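Home | Blog | Shows | About | Say hi

Opening night jitters, and I wasn't even in it

So on Sunday I finally got to see the new musical at the Zilier, and I have been humming the second song ever since (sorry to everyone I share an office with). It's called Marchal, it runs 2 hours with a short break, and it's set almost entirely in a train station bar where the last train has been canceled. I went in knowing nothing and came out wanting the cast album!

The Zilier seats 200 and I don't think there was a free chair in the place. My spot was way over on the left, which I grumbled about until the piano player turned up practically in my lap. She plays the whole show from the stage, in costume, and gets one line. It brought the house down.

The first act drags a little, I'll admit. There's a long scene with the two sisters arguing over a suitcase that could lose five minutes. But then the whole company sings the closing number with no band, just 12 voices and some stomping, and I got actual goosebumps.
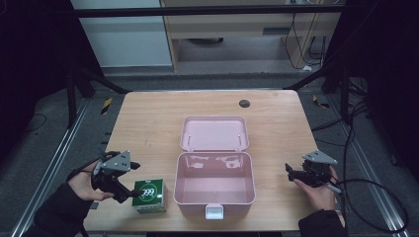

Getting tickets

The Brelano company is keeping it on through January. I paid $30 for my seat, and the box office told me Thursdays are the easiest night to get into. Go early if you're driving, the lot fills up fast. We ended up parking by the Fitska bakery and walking, and it's a nice walk if it isn't raining (it was raining).

I'm going back with my mom, who loves anything with a piano in it. Next up for me is the one-act festival, if I can talk somebody into coming along.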